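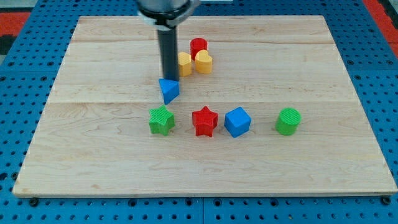 Home | What we test | Reports | Reading list | About | Contact

About Bromer

Bromer checks claims made about machine learning models. Companies send us a model and a sentence they would like to print about it, and we try to find out if the sentence holds up. Most of the time it needs changing. Quite often it needs to be dropped.

We started after reading one too many sales decks with a bar chart in them. The tall bar belonged to whoever made the deck. The short bars were older methods, run with default settings, on data the tall bar had been tuned on for months. We had all worked on the other side of charts like that, and had drawn a few.

Our office is above a print shop in Grakby. We take on 4 jobs at a time and keep a waiting list for the rest.

How we work

Before anyone touches the model, we ask for the claim in writing. "Learns like a person" is sent back. "Sorts scanned invoices with fewer errors than the system it replaces" is something we can work with, once we know whose invoices and what counts as an error.

Then we build a dull baseline. A lookup table, a straight line through the points, a decision tree a student could write in an afternoon. You would be surprised how often the dull thing lands within a point or two of the network, and how seldom the client had tried it. After that we retrain with different random seeds, because a result that shows up on one seed and vanishes on the next is luck, and we won't sign a report about luck.

We also look for test data that has leaked into training. Our own tool for this, Kirnumura, compares the two sets and flags near copies. On one job it flagged 1,356 of them. The client asked if we could leave that out. We left it in, and they didn't come back.

Kirnumura is not clever and we don't sell it. It misses paraphrased text, it is slow on images, and it sometimes flags pairs that only look alike to Kirnumura. A person reads every flag before it goes in a report.

What we don't believe

We don't believe a leaderboard tells you much about your own problem. We are unsure about most explanations of why large networks generalize, including the ones we like. There are several good stories going around about flat minima and the geometry of high dimensions, and they can't all be the main reason. When a vendor tells you the theory is settled, ask which paper.

We don't give out badges. People ask for a Bromer logo for their website and the answer is no.

The Maruyama set

Maruyama is our collection of 500 small test problems with known answers, some of them impossible on purpose. If a model scores well on the impossible ones, something is wrong with the setup. Parts of the set are public. The rest stays on a machine in our office, and we replace problems once they start turning up in other people's training data.

Fees

Paid up front, the same whether we like the result or not. We hold no shares in any firm we test.

Filed under: Company, Model testing, Second opinions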